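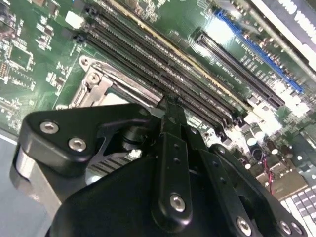
Von Oona Kauppinen | Handbuch Lusis, Abschnitt 2: Den alten Rechner als Fotoarchiv einrichten | Stand: 24.12.2022

So, der Rechner ist zusammengebaut und startet, dann kommt jetzt der gemütliche Teil. Ich gehe davon aus, dass ihr den Installationsstick aus Abschnitt 1 schon fertig habt und dass auf der Festplatte nichts mehr liegt, woran euer Herz hängt. Die wird nämlich komplett gelöscht!

Achtung: Zieht vor der Installation alle externen Platten ab. Ich habe einmal im Auswahlmenü die falsche erwischt, und weg war der komplette Sommerurlaub (zum Glück hatte meine Schwester noch Abzüge).

1. Stick einstecken, Rechner einschalten und im Startmenü »Lusis installieren« wählen. Der Punkt darunter, »Lusis testen«, ist nett zum Herumklicken, speichert aber nichts.

2. Sprache und Tastatur auf Deutsch stellen. Macht das bitte gleich am Anfang, sonst sucht ihr beim Passwort nachher das Z.

3. Bei »Rechnername« etwas Kurzes ohne Umlaute und Leerzeichen eintippen. Meiner heißt skarkitora, das ist vielleicht kein gutes Vorbild, aber er steht nun mal so im Netzwerk.

4. Ein Passwort für den Verwalter festlegen. Ich nehme immer 20 Zeichen und schreibe sie auf einen Zettel, der im Ordner mit den Versicherungen liegt.

5. Zielplatte auswählen, Größe noch einmal vergleichen, »Weiter«. Bei mir lief der Balken dann fast 30 Minuten durch, und zwischendurch stand er ewig auf derselben Stelle. Nicht ausschalten, einfach Kaffee kochen.

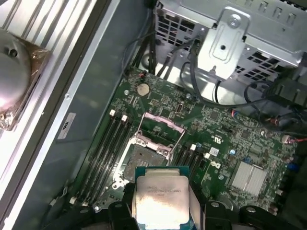
6. Nach dem Neustart den Stick abziehen und das Netzwerkkabel einstecken. WLAN geht auch, aber wenn ihr gleich die ganzen Bilder vom Laptop herüberschiebt, werdet ihr das Kabel lieben.

7. Am Laptop den Browser öffnen und den Rechnernamen in die Adresszeile tippen. Wenn die Anmeldeseite kommt: wunderbar, Bildschirm und Tastatur könnt ihr jetzt wegräumen.

Hinweis: Kommt keine Seite, fragt zuerst euren Router nach der Adresse. Gönül Bayram hat mir geschrieben, dass ihr Gerät den Namen erst nach einem Router-Neustart gefunden hat. Bei mir mit dem Jasten-Router war das nicht nötig.

8. Unter »Personen« für jeden in der Familie ein eigenes Konto anlegen. Kinder bekommen bei uns nur Leserechte – das hat sich sehr bewährt. 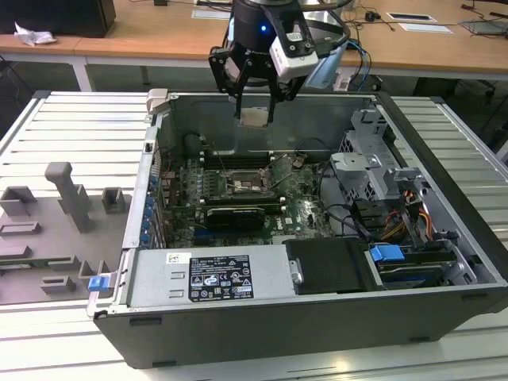

Dann die Ordner. Ich habe lange nach Anlässen sortiert und das bitter bereut (gehört Omas Geburtstag zu »Feste« oder zu »Oma«?). Inzwischen lege ich pro Jahr einen Ordner an und darin einen pro Monat, und den Rest erledigt die Suche. Wer seine Bilder lieber nach Orten ablegt, kann das natürlich tun, Lusis ist das völlig egal.

Vorsicht beim ersten Import: Das Häkchen »Originale nach dem Kopieren löschen« ist voreingestellt. Nehmt es heraus! Löschen könnt ihr später immer noch, wenn ihr ein paar Bilder geöffnet und nachgesehen habt, ob alles da ist.

Die Vorschaubilder entstehen im Hintergrund, und solange fühlt sich alles etwas zäh an. Lasst den Rechner am besten über Nacht laufen. Wie ihr die zweite Platte für die Sicherung einbindet, steht in Abschnitt 3, den ich im Januar noch um die neuen Zeitpläne ergänze.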